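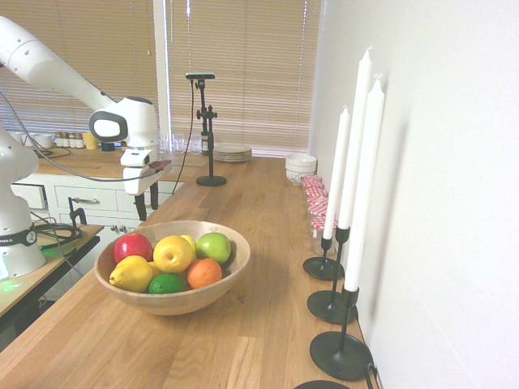 Why Do We Keep Fruit in a Bowl?

Many kitchens have a fruit bowl. It might sit on the counter, on the table or on top of the fridge. It looks nice, but it also has a job to do. The way you keep fruit changes how long it lasts and how good it tastes.

Fruit is still alive

When an apple is picked from a tree, it doesn't stop working right away. The cells inside it go on taking in oxygen from the air and giving off carbon dioxide and a little water. Scientists call this respiration. You do it too, every time you breathe.

Because fruit is using up oxygen and letting out water, it does best with some air moving past it. A bowl is open at the top, so air can get in. If you tie fruit up tightly in a plastic bag, the water it gives off stays inside the bag. Damp fruit grows mold much faster.

A shallow bowl is better than a deep one. In a deep bowl, the fruit at the bottom gets squashed and you can't see it. Soft spots start where fruit is pressed or bumped.

The ripening gas

Some fruits make a gas called ethylene (say it like this: ETH-uh-leen). You can't see it, and there is too little of it in your kitchen for you to smell. Ethylene tells fruit to ripen. Ripening makes many fruits softer and sweeter, and it often changes their color.

Apples make a lot of ethylene. So do ripe bananas, pears and peaches. Some of these go on ripening after they are picked. That is why you can buy a hard green banana and eat it a few days later when it is yellow.

Lemons, limes and oranges are different. They belong to a family called citrus, and they make very little ethylene. They don't get sweeter after picking. An orange that is sour when you buy it will still be sour next week.

What color tells you

Color can help, but it can also fool you. A green apple may be perfectly ripe. Some kinds of apple are green when they are ready, and others are red or yellow. Limes are usually picked and sold while they are green, and many of them would turn yellow if they were left on the tree. Some oranges have green patches on the skin and are still sweet inside.

It helps to use your hands as well. Pick up two lemons that are the same size. The heavier one probably has more juice.

How long does it last?

Citrus fruit keeps for a week or so in a bowl, and for several weeks in the fridge. The thick skin, called the peel, slows down the water getting out. Apples last longer in the fridge too. They stay crisp there, and on a warm counter they slowly go soft and mealy.

Keep the bowl out of strong sunshine and away from the stove. Heat makes respiration go faster, so the fruit gets old sooner.

If one piece goes moldy, take it out and ask a grown-up to throw it away. Mold makes tiny spores that float to the fruit next to it. Check the pieces that were touching it, and wash and dry the bowl before you put anything back.

Try it yourself

You will need:
2 unripe bananas or 2 hard pears
1 apple
2 paper bags

Put one banana in a paper bag with the apple. Put the other banana in the second bag by itself. Fold the tops over and leave both bags in the same part of the kitchen. Look inside once a day and draw what you see.

The banana with the apple should ripen first - the apple's ethylene collects in the bag. Uliana Pavliuk's class in Matville tried this with pears in January. Their pears with apples were soft a day before the others.

Words to know

Citrus: the family of fruits that includes lemons, limes and oranges.
Ethylene: a gas that makes some fruits ripen.
Respiration: how living cells use oxygen to get energy.
Spores: tiny specks that mold uses to spread.

Written by Fedir Yatsenko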